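Washing Whites: Your Questions, My Answers
Last updated 21/11/2018

I've run the little guest house here in Skiltthorpe for 14 years, and I get more mail about laundry than about breakfast. So I finally put the usual questions in one place!

Why have my white towels gone gray?
Too much detergent, nine times out of ten. I did it for years (the cap on the bottle is way bigger than you need). Try half of what you use now and run a second rinse. Mine perked up after a few washes.

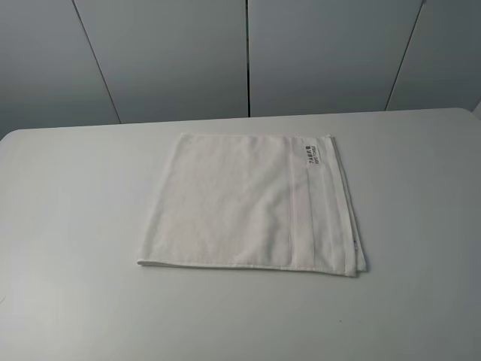
Man-sik Ham wrote in to say that half still left his towels stiff, and a cup of plain vinegar in the rinse fixed them when nothing else would. I've tried it since and I'm a fan. Just never put vinegar in with bleach, please, the fumes are nasty.

Do you use bleach at all?
Hardly ever. Oxygen powder in warm water, overnight in the tub, gets out most things. Sunscreen is the big exception, and every June I lose a towel or 2 to it. If you've beaten sunscreen, write to me!

Can I wash white cotton bags with the towels?

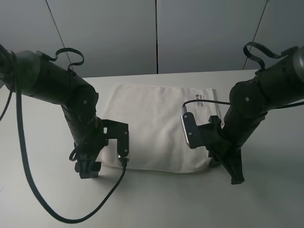 I'd keep them apart the first time, in cool water, and let them air dry. Cotton bags can shrink like crazy in a hot dryer, and towels shed fluff all over everything. After that first wash I get lazy and toss them in together.

What about fabric softener?
Skip it on towels. It coats the loops and then they just push the water around your back. I use wool balls in the dryer, the Flovus ones, and I shake every towel out hard before it goes in – great for the arms, too.
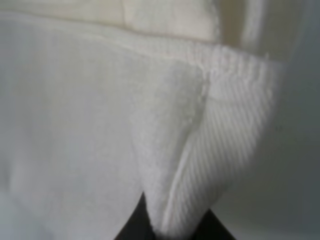 Sheets are another matter, and I'll admit to a splash of softener on those when the guest bedding feels scratchy.

How hot should the water be?
Warm for everyday stuff, hot once a month or so. Check the tag first.

How do I stop things smelling musty in the closet?
Dry them longer than you think, then let them cool before you fold. I also leave the closet door open on rainy days.

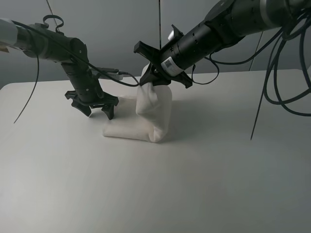
One reader swears the washer itself is usually to blame, and says to run it empty on hot and leave the lid up afterward. Good call. I'd wipe the rubber seal while you're at it.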